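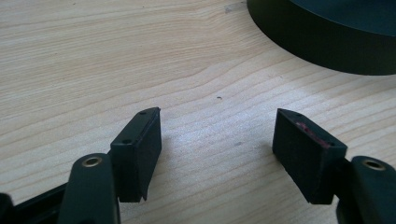
Progress report: branded giveaways for Havusetti, second quarter

This report covers the work from April to June. The budget you approved was for 600 notebooks and 300 pens with the Havusetti logo, to be given out at the two summer fairs.

Orders and delivery

The notebooks were ordered from Rodberg and all 600 are now in our storage. The pens come from Midier. The first proof had the logo in a too light blue, so we asked for a new one and approved it in May. Delivery of the pens is promised for July - this is 2 weeks later than in our plan, but still before the first fair.

Costs

Until now we have paid 1,916 euros, including the setup fee for printing. The second invoice from Midier is not yet received. We expect to stay inside the budget, if the shipping price does not change.

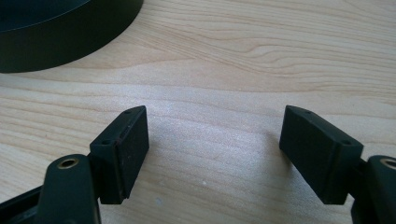

Next steps

- Receive the pens and check the print color against the approved proof.
- Ask Urban for a price on cotton bags, as you requested in your last message.
- Send you the list of companies which took samples at the first fair.

We would need your answer about the bags before the end of July.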